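Loading rice bowls in a flat rack with dividers

Applies to the Lawal 39 and other low racks with a wire grid base and one run of curved dividers. The dividers are spaced for plates. Bowls go on the open half of the grid.

1. Set the rack on a level surface with all feet in contact. A rack that rocks will shift the bowls each time one is added.

2. Rinse each bowl in clean water and shake it once over the sink. Check the foot ring. The recess inside it holds water if the bowl is stood fully upside down.

3. Start with the back row. Stand the first bowl on its edge, rim to the left, foot ring to the right. Tilt it until it holds its position without support.

4. Add the remaining bowls to the row, all facing the same way. Leave a finger's width between rims. Do not nest them; nested bowls stay damp where they touch.

5. Build the front row the same way. Put the largest bowl in first and lean it on the row behind. The last bowl may rest partly over the front rail if it does not move when tapped.

6. Keep the dividers free for plates, or load the plates last.

7. Leave for 13 hours, or overnight. Wipe the foot rings before stacking the bowls in a cupboard.

To unload, work in reverse order, front row first.
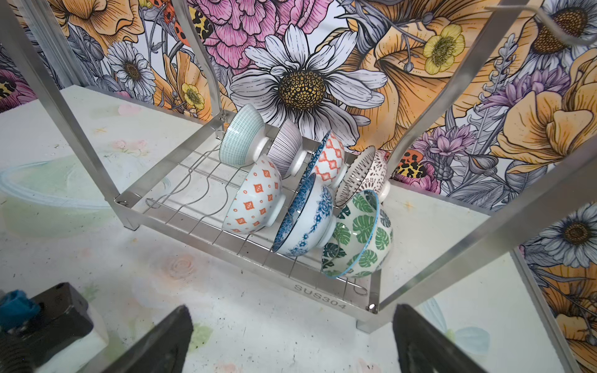 Stotach, December

Seven rice bowls in two rows, dividers left empty. The grade mark on the front of the rack reads SUS304, a stainless steel.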